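Inicio | El club | Equipos | Abonados | Preguntas frecuentes | Contacto

Preguntas frecuentes sobre inscripciones, fichas y traspasos

Club Deportivo Olden. Secretaría deportiva

¿Cuándo se abre el plazo de inscripción para las categorías inferiores?
El plazo se abre en junio y se cierra el último día hábil de julio. Las solicitudes recibidas con posterioridad pasarán a la lista de espera de la categoría correspondiente.

¿Qué documentación debe presentar un jugador procedente de otro club?
Deberá aportar documento de identidad, certificado médico en vigor y carta de baja firmada por la entidad de origen. Los menores de edad presentarán además la autorización de ambos progenitores o de su tutor legal.

¿Puede un jugador solicitar la baja durante la temporada?
Sí. La solicitud se dirigirá por escrito a la Secretaría deportiva, que resolverá en un plazo de diez días hábiles. Mientras no se notifique la resolución, el jugador seguirá vinculado al club y no podrá disputar partidos oficiales con otra entidad. 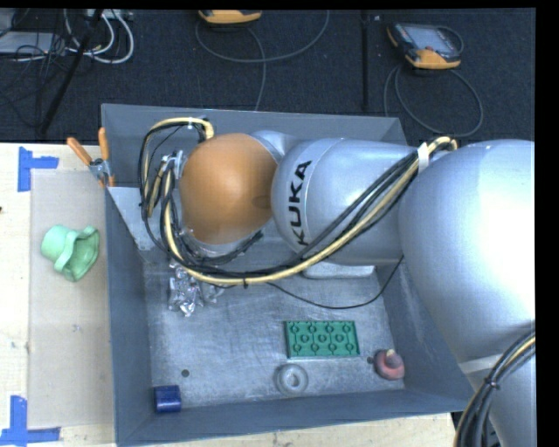 La baja voluntaria no da derecho a la devolución de la cuota abonada, salvo en caso de lesión de larga duración o de cambio de residencia a otra provincia, debidamente acreditados.

¿Qué ocurre con los jugadores cedidos al Briswood o al Caslow?
Los convenios de cesión tienen una duración máxima de una temporada. El jugador cedido conserva su número de ficha y se reincorpora a la plantilla al término de la competición, sin necesidad de nueva inscripción.

¿Cuántas fichas tramita el club?
En la última temporada se tramitaron 1.146 fichas federativas, de las cuales 81 correspondieron a traspasos o cesiones entre clubes.

¿Tienen las familias de los jugadores alguna ventaja como abonadas?
Los familiares de primer grado disponen de una tarifa reducida en la grada lateral del campo municipal, cuyo aforo es de 1.910 localidades. La reducción no es acumulable a otros descuentos ni se aplica a los encuentros de eliminatoria.

¿Quién resuelve las reclamaciones?
Las reclamaciones se presentarán ante la responsable de la Secretaría deportiva, Guilan Ye, en horario de 17:00 a 20:00. Contra su decisión cabe recurso ante la Junta Directiva en el plazo de quince días.

¿Se admiten pruebas de acceso fuera de plazo?
Únicamente para el puesto de portero y previa convocatoria del cuerpo técnico.

Compartido 37 veces | 4 comentarios

Contenidos relacionados
Calendario de pretemporada del primer equipo
Convenio de cesión con el Caslow: texto íntegro
El torneo juvenil Jin abre su inscripción
Normas de acceso al campo municipal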